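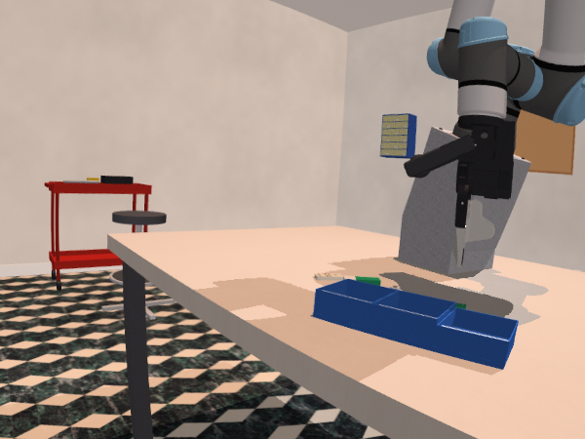

Robot goes to school, skips the building

Search this site Search

The arm at Drokness has never touched a real table. Its checkerboard floor, red cart and blue tray are all rendered, and so is the grey slab behind it.

Efa Mostyn's team has logged 800 practice runs there for Tistura, its learning program, with 12 people taking turns at the controls. "The floor never needs mopping," she said. Real-world trials start in May.

Recent
Bråten ferry late again
Devel paints its depot grey, neighbours unmoved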